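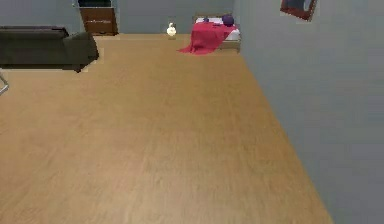 4. Oiling the floor

4.1 Sweep, then sweep again. Whatever you miss the second time will be preserved under Skivham floor oil for your grandchildren.

4.2 Stir the tin for 90 seconds. Do not shake it.

4.3 Start at the wall furthest from the door. People do forget.

4.4 Spread thinly with the grain, using a lint-free cloth. One tin covers up to 20 square metres – less if you are generous, and please don't be.

4.5 Wipe off any excess before it turns tacky.

Caution: oily cloths can catch fire by themselves. Soak them in water and lay them flat outdoors to dry.

Note: socks are not a test of dryness.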